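About the Nonddale Skating and Hockey Association

By Dayana Zapata, Program Director
28th August

Filed under: About Us, Club Information, Youth Hockey

The Nonddale Skating and Hockey Association is a nonprofit club offering instruction and league play to skaters from age four through high school. The Association was formed by the parents of 47 players who had been traveling to neighboring towns for ice time, and it has operated from the Fullard Ice Center ever since. Current enrollment stands at about 3000 skaters across all learn-to-skate sessions, house leagues and travel teams over the course of a full season.

Our Programs

Learn to Skate is open to all children, with or without prior experience. Classes are limited to 20 skaters and are taught by certified instructors. Helmets are required at every session, and rental skates may be reserved at the front desk.

The House League is intended for players who wish to play regularly without an extended travel commitment. Teams are balanced by the league office after evaluation skates, and every player receives equal ice time during the regular season. Requests to be placed with a sibling are honored where age groups permit. Requests for a particular coach are not.

Travel teams compete at the 10U, 12U, 14U and high school levels. Tryouts take place in April and are scored by evaluators who have no family connection to any player in the age group. Results are posted by jersey number only. Families should review the travel budget for the relevant level before registering – fees, tournament costs and uniform deposits vary considerably from one team to the next.

The Tredov Goaltending Program meets weekly during the season and accepts goaltenders from both house and travel teams. It is included in the registration fee for any player listed as a full-time goaltender.

Coaching and Player Safety

All head coaches complete a background screening, concussion training and an age-specific coaching module before taking the ice. Each bench is staffed by no fewer than two approved adults. A player removed from a game or practice with a suspected head injury may not return until the Association has received written medical clearance.
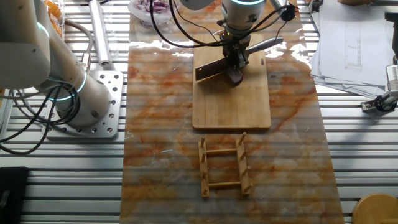
Concerns about a coach or team official should be sent in writing to the Program Director, who will reply within 8 business days. We ask that parents observe a full day's wait after a game before raising matters of playing time.

Financial Assistance

The Huamán Fund covers part or all of the registration fee for families who would otherwise be unable to take part. Applications are confidential and are reviewed before team placement begins. Equipment may also be borrowed for the season from the club's gear library, subject to a refundable deposit.

Governance

The Association is directed by an elected board that meets monthly at the Fullard Ice Center. Meetings are open to all member families, and minutes are available at the front desk on request. Board elections are held at the annual meeting each spring – members in good standing may cast one vote per household.

Last updated: 28th August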